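4.2 Handle length and access in confined assembly work

We were happily surprised by how much the shortened handles changed the way people worked, and not only in the places where we expected it. The full set of trials gave us 2174 tightening cycles on the Stostent rig, split between the standard combination wrench and the short version, both with the ring end offset. Every cycle was logged for seating time, number of re-grips and final torque. The bolts were all of one size and grade, supplied in a single batch by Palaniappan, and we replaced each one after 26 uses so that thread wear would not creep into the readings.

The clearest gain came in re-grips. With a side wall 85 mm from the bolt axis, the standard wrench could swing only through a small arc before the handle met the wall, and participants had to lift and reseat it again and again. The short wrench cleared the wall completely! Participants found a rhythm within the first few bolts, and several of them asked to go on using it after the session was over, which was a lovely thing to hear at the end of a long afternoon in the Hallstead workshop.

Torque is the price, of course. A shorter lever asks for more force at the hand, and our less experienced participants tended to stop early. Kinnear and Adomaitis saw the same thing in their work on ratchet handles, and they suggested that people judge tightness by effort and pay little attention to how far the fastener has turned. Our data fit that idea very well — the undershoot was largest in the first block and shrank steadily once feedback was given.
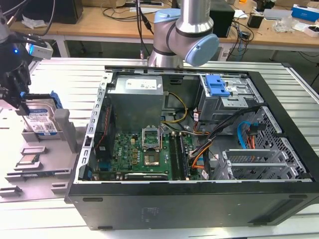
Figure 6. Open enclosure on the work surface.

The offset of the ring end deserves a word too, as it interacts with handle length in a way we find really exciting. On a long handle the offset mostly serves to keep the knuckles clear. On a short one it also changes where the palm sits, and participants who pushed with the heel of the hand came much closer to the target than those who pulled with their fingers. We had not planned to record grip style, so this rests on notes made by Niskanen during the sessions, and we would love to see it tested properly. The Trovance handle sleeves, with their pressure pads, would be a good fit for that.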